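Workshop Guidance: Dust Extraction for Table Saws and Planers

This page is maintained by the Wevura shop office for members and visiting trades. It applies to all stationary machines in the main room and to the two benches in the annex.

Before you start

Open the blast gate at the machine you intend to use and close the others. A collector that is pulling through three open gates will not clear chips from a planer, however large the motor. Start the collector first and let it reach full speed before switching on the machine. At the end of the job, leave it running until the duct is quiet.

Hose and duct

Keep flexible hose as short as the layout permits. Ridged hose slows the air, and long loops on the floor collect shavings at the lowest point. Where a run must cross a walkway, it should be carried overhead in smooth pipe. Joints are to be sealed with foil tape. Cloth tape dries out and lets go, usually behind a cabinet.

Bags and filters

Empty the lower bag when it is two-thirds full. Fine dust from sanding fills the filter long before the bag shows it, so the filter should be brushed down after every 26 hours of machine time and recorded on the card. Ms. Ginevra Bianchini keeps the spare filters and will issue one on request. Wear a fitted mask for this work — the paper kind sold for painting is not adequate.

Checking the airflow

Hold a strip of tissue at the hood with the machine switched off and unplugged. It should be drawn in firmly and stay there. If it flutters, look for an open gate, a split hose or a blocked elbow, in that order. 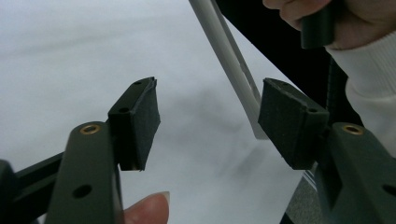
Elbows are the most common fault. Two gentle bends spaced apart will pass long planer shavings that a single tight bend will not. The elbow behind the Khalaf planer was replaced in July for this reason, and the clean-out cap there can now be removed by hand.

Metal and wood

Do not draw metal grindings through the wood dust system. A single spark can smolder in the bag for hours. Grinding is to be done at the separate station, and its tray emptied into the lidded steel can.

Questions about duct layout may be addressed to Mr. Munther Ghanem at extension 56. Reports of a damaged hose should be written on the card at the machine, with the time and your initials.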